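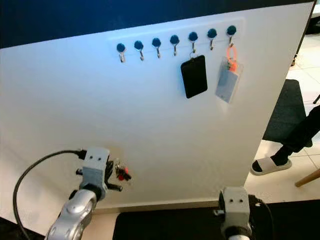
Should we buy the arms first and sort out the work area later?

Sort out the work area first. The room decides your reach, your cable lengths and how much you spend on guarding, and those three lines moved our budget more than the choice of arm did.

Pre-Purchase Safety and Site Checklist, Two-Arm Workstation
Filled in by Myung-ja Heo, July
Units compared: Nuline, Zeslow

I love doing these walkthroughs, so my comments run long. Skip to the marks if you're in a hurry.

1. FLOOR AND ACCESS

1.1 Floor level and firm under the base — OK
Tile is fine for both units. Checked with the long level in both directions.

1.2 Walking space kept clear on all sides — FIX
We need 30 inches and we have it on three sides. Chairs drift into the fourth. Tape a line on the floor before delivery and budget for the good tape, the cheap stuff peels in a month!

1.3 Seating for people watching — OK WITH COMMENT
Please plan for this. People want to sit near the arms and watch them work (so do I), and if you don't give them a spot they'll pick their own. Put chairs outside the taped line.

1.4 Footwear rule posted — FIX
Closed shoes inside the line. Slides and sandals stay outside it. Sign costs next to nothing.

2. POWER AND STOP CONTROLS

2.1 Separate circuit — OK
Breaker labeled. Electrician signed the panel door.

2.2 Emergency stop reachable from the operator's seat — FIX
The Zeslow quote includes one stop button. Add a second for the far side. Nuline includes two, so put that in the comparison or the prices won't be fair to either.

2.3 Restart needs a deliberate press after a stop — OK
Tested on both demo units. Very pleased with how the Nuline handled this.

3. CABLES

3.1 Gripper cables have slack through the full reach — OK WITH COMMENT
Slack is good, big loops are another matter. A cable that swings out in a wide arc can catch a hook or a chair back. Order the clip kit with each arm.

3.2 Spare cables on the order — FIX
Not on either quote. I'd get two per arm. Kassab can supply them separately, lead time 5 weeks, so order them with the arms and not after the first one wears out.

4. GRIPPERS AND TASK PIECES

4.1 Grip force set for small items — OK
Keys are my favorite trial piece. They shift in the grip and the ring has to find the hook, and you learn a lot about a gripper in one afternoon. Keys, a card holder on a lanyard, a flat tag on a thin loop — three very different problems for the price of nothing.

4.2 Hook panel fixed so it can't tip — FIX
Any upright panel the arms reach toward should be clamped or braced at the base. Add brackets, 50 dollars covers it.

4.3 Replacement finger pads — OK
Hurkau pads fit both units. One pack is 282 dollars, which made me gulp, but it should last us well into next year.

5. BUDGET LINES STILL OPEN

Second stop button (Zeslow only)
Cable clips and spares
Panel brackets
Floor tape and sign
Half a day of training for each operator

Please don't cut the training line. I sat in on the Zeslow session and came out with two pages of notes and a much better idea of what to ask Nuline.

RESULT: Hold the order until 1.2, 1.4, 2.2, 3.2 and 4.2 are closed. I'll walk the room again at 9:30 a.m. once the tape is down — come along if you're free, and bring your own keys.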